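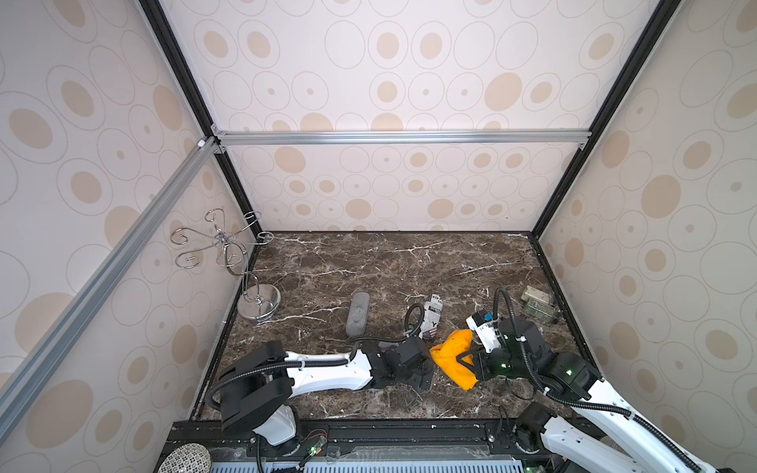
Torsion springs on residential sectional doors are rated in cycles, one cycle being a full opening and closing. The door's own weight is secondary in most warranty disputes; the figure that matters is how often the household uses the garage as its front entrance.

Hugo Villanueva has serviced doors in the Collado district for 13 years. His January call sheet is dominated by fractured springs, nearly all on unheated garages. Cold steel tolerates less shock, and a spring already near the end of its rating will often let go on the first opening of the morning.

**Checking the balance**

Disconnect the opener with the door closed, then lift by hand to waist height. A balanced door stays put. One that drifts down is under-sprung — the opener has been carrying the difference, and its drive gear will show it. Brundard, which supplies springs to the trade, sets a limit of 80 newtons on hand-lifting force for a double door. Villanueva works to 40 on singles.

Winding is not a homeowner's job. The bars must seat fully in the cone, and the set screws are loosened only with a bar taking the load.

**Lubrication and hardware**

The Skovness schedule calls for a light oil on the coils every 500 cycles. Grease is unsuitable, as it collects grit and stiffens in winter. Hinges and roller stems get the same oil; nylon roller treads and the track faces stay dry.

Springs on a two-spring shaft should be replaced as a pair. Surnon, a maker of shafts and drums, also asks for the centre bearing to be changed at the same visit. It is a cheap part, and reaching it later means unwinding both springs again.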